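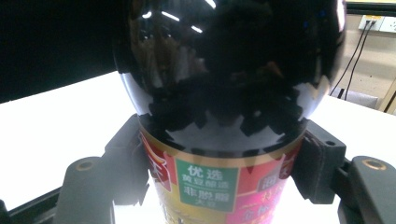
Skindetti is a table game for two to eight players, known mostly in the town of Ollstead and the villages near it. It is played with 12 wooden pegs and a single die. Each player tries to bring three pegs across the table before the others – a peg which is touched by another must go back to the start.

The game was first written down by Elfriede Bauerfeind, a school teacher, who collected the rules from older players. Her notebook gives two ways of counting the points. In Partington only the shorter one is used, and a match there usually ends after three rounds. The winter tournament is held in December.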